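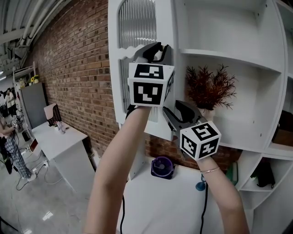
Wednesday, bench notes, started 8:40

Back on the Talavera case leak. Plullden sent a second batch of returns from the Prekville shop, all the same complaint: fog under the crystal after swimming, clears by the next day, comes back. Display and buttons fine on every one I opened.

Pulled case backs first. Screws were at the right torque except on 174, where one had been cross-threaded, probably by whoever changed the battery. Set that one aside. It will leak for its own reasons and shouldn't go in with the others.

Gaskets look normal by eye. No nicks, no hair, grease present all the way around. Swapped the gasket on two of them anyway, closed up, and put them in the dry tester. Both still failed. So the case back seal is off the list for now.

Next was the pushers. Lower right is the light button and gets used more than the others, so I started there. Took the clip off, slid the pusher out and looked at the O-rings under the loupe. The inner ring has a flat on one side. The outer ring is fine. Same thing on the next watch, and the next. Upper left pushers have no flat at all.

Rajkumari thinks the bore is out of round and I think the ring is too soft. We measured the bore on the worst one with the pin gauges and it was round as far as those can tell. She wants it sectioned before she gives up on the idea. Fair enough, I marked one for cutting.

Cycle test

Set up the button press rig with four cases:

- A: original rings, original grease
- B: original rings, new grease
- C: Korstead rings (the harder ones), original grease
- D: Korstead rings, new grease

Running 4000 presses on the light button, then dry test, then wet test. Press rate is 60 per minute, same as the run in September, so the numbers can be compared. Plunger travel checked with the feeler gauge before starting. I had to shim the nest for case C because it rocked. 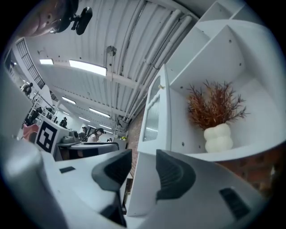

*Black finger pads from below, ceiling behind.*

10:50, first run finished.

A failed the dry test. B passed, barely, and the reading kept drifting while I watched. C passed. D passed. Put B, C and D in the wet tester for 12 minutes each. B showed bubbles at the pusher near the end. C and D stayed clean.

Opened A and B. Flat on the inner ring in both, smaller in B. C and D left closed, they go back on for a second run after lunch without being touched.

Button feel is the problem with C. It is stiff and slow coming back. Pressed it by hand and the light stayed on longer than it should because the pusher hadn't returned. D is better but still heavier than stock. Plullden will notice. Asked Rajkumari to try all four without telling her which was which and she picked out C right away, couldn't separate B from A.

Could try a stronger return spring with the hard ring. There is a bag of them in the second drawer from the Korstead sample kit, but they are a hair longer and I don't know if they go solid before the contact closes. Measure before fitting.

Wet tester: the lid seal is getting tired. Wiped it and regreased it, holds for now. Order one.

After lunch

Second run on C and D. D passed dry and wet again. C passed dry, did not run wet because the pusher stuck in at the end of the cycles and I wanted to look at it as it was. Ring had rolled slightly in its groove. Almost no grease left on it. Took loupe shots, saved with the rest of the Talavera files.

To do:

- section the marked case for Rajkumari
- measure long springs, free length and solid length
- repeat D with three more cases, one result isn't enough to send
- ask Prekville if they have any unsold stock from the same batch
- 174: retap or scrap, ask Plullden
- new lid seal for wet tester

Rig is off. Case D is still in the nest with its back on, please don't open it.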